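Setstead robot club — notebook, February, mug task

14:10. Pentti on the pendant, me writing. Aino late, has the spare keys so no tool cupboard till she's in.

Where we left off: mug onto stand, by the handle, onto a hook. Ruddock team apparently doing theirs with a plastic cup which I'd say is cheating but the rules don't mention it.

Changed today
- speed down to 20 percent for anything below the approach point
- grip force back to the old value, the new one made a horrid creak on the glass
- approach point 405 mm above the board, was lower, Pentti kept flinching
- wait of 1,000 ms after the fingers close, before lift. Prob too long, leave it for now

14:35. First run stopped halfway, joint limit. My fault, had the old tool offset loaded. Reloaded, saved as grutar_mug_b. DON'T use grutar_mug_a, it still has the wrong offset and I can't delete it from the pendant for some reason.

14:50. Down over the rim, fingers straddle it, fine. Second go slightly off to one side, touched the rim, no chip. Moved the mug start spot a few mm and taught the point again. Need a proper mark on the board — tape lifts off the varnish every time.

Handle has to face the stand or the hook move makes no sense. Obvious but I got it wrong twice. Write it on the run sheet.

15:20. Aino here. She wants to try vision for the handle angle insted of placing it by hand. Glare off the board is going to be a pain, she says matt cloth, Pentti says the cloth will slide. Not settled.
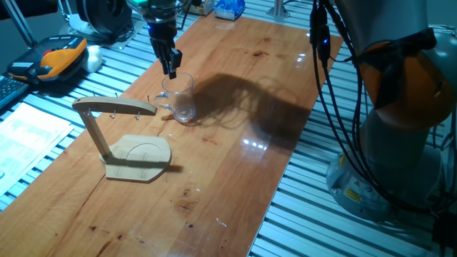

Gripper just above the rim, handle towards the stand.

Cables: the bundle comes down next to the arm and loops round the base. Watch it on the big base turn, go the long way round if in doubt.

To do
- matt cloth or mat, Aino
- ask Flustuvano about softer finger pads, no reply to last email
- hook move at low speed with no mug first!!
- Pentti to back up the programs before anyone else touhces them

16:05. Packed up, pendant back on the frame. Next time start from the hook move.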